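Skinar Workshop, Evening Build Course
Handout 4: Wiring, first power-up and the reach test
Instructor: Iresha Wijesinghe. Bench help: Rizwan Majumder

Before you start

You should have the arm assembled through the wrist, with the servo horns on but the horn screws left out. If your shoulder joint still binds from last session, see Rizwan first. Sanding the bearing seat by hand takes ten minutes. Printing a new one takes most of an evening.

Servo numbering

Number the servos from the base up and write the number on both ends of each cable. The Dewan controller board reads them in that order. New servos all ship with the same ID, so connect them one at a time when you set the IDs. Two servos sharing an ID will both answer, and the setup program will stop with a read error.

Centering

Our servos center at 2000 in the setup program. Send each one there before you put in the horn screw. If the joint is one spline off, pull the horn, turn it and try again — do not correct it in software. Write down your low and high limits for every joint. On the bench arm the gripper closes at 1155, and yours will be a little different.

Power

Set the supply voltage with the output unplugged and check it with the meter. Mains terminals stay covered. Switch off and unplug before you move any wire on the supply. Leave slack at each joint, enough that the wire never pulls tight at full travel. Tie the cable to the link and keep it clear of the joint itself.

Reach test

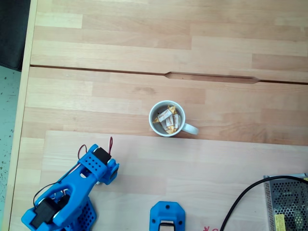

The reach test checks that the limits you wrote down work with the arm on a real table. Clear the path first, then run the joints slowly, one at a time, from low limit to high limit. Next pick a target and bring the gripper toward it by jogging. A mug with a few wrapped candies in it makes a good one: go for the rim first, then try for a single wrapper. The perforated wrist bracket leaves room to move a tie point if the wires snag near the upper servo. Stop if you hear a steady buzz from any joint and back it off a few steps.

For Monday

Bring your limits table, filled in, and a saved copy of your settings file. We will start on recorded moves. Read the Sterneo notes up to the section on speed — skip the part about belts.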